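Search the notebook Search Go

Reading time: 2 minutes

October, entry begun 9:40

Sound for the Remby film, reel two. Mebrat Degefa sent the new guitar stems overnight and I loaded them before anyone else was in. The band recorded the bar fight cue at Abdella with the drums in the corridor, and the room is all over the snare. Kept it. Aled Kneath wants it drier – I'll do him a second version and let the director choose.

Cue 17 runs 59 seconds as delivered. The picture edit has lost a shot since then, so the last chord now lands on the singer's line. Moved the chord earlier and faded the feedback under him.
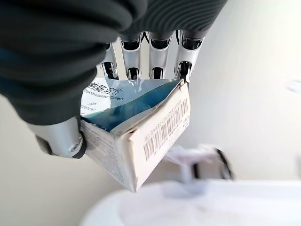 His dialogue is still a problem. He sings for a living and he goes off the mic whenever he turns his head, which he does on most lines. Tried the lapel track with a cut at 400 Hz. Better, but it thins him out next to the other actors. Asked Mebrat if he can come in for four lines when the band is back from the Asteo dates. No answer yet.

We use cookies to remember your search settings. Accept Manage 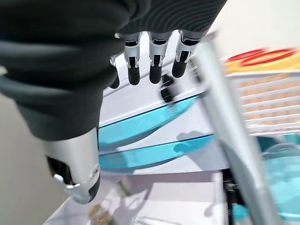 Category: Mix notes

Second pass after lunch. Brought the rhythm guitars down 2 dB under the chase and left the bass alone. The double kick fights with the motorbike from start to finish. Aled suggested dropping the bike out for the first eight bars and bringing it back on the corner. Tried it, sounds fine, saved as a separate session.

Ekance asked for stems split into five groups. We have them in six because the strings came late. Merging strings with keys for now.
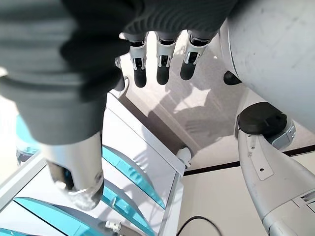
Session 484 is the one to open tomorrow. The one before it has the old tempo map and will drift from the title card on. I've left it on the drive in case Mebrat needs the count-in.

Still to do: end credits song, crowd noise for the club, dry snare version for Aled.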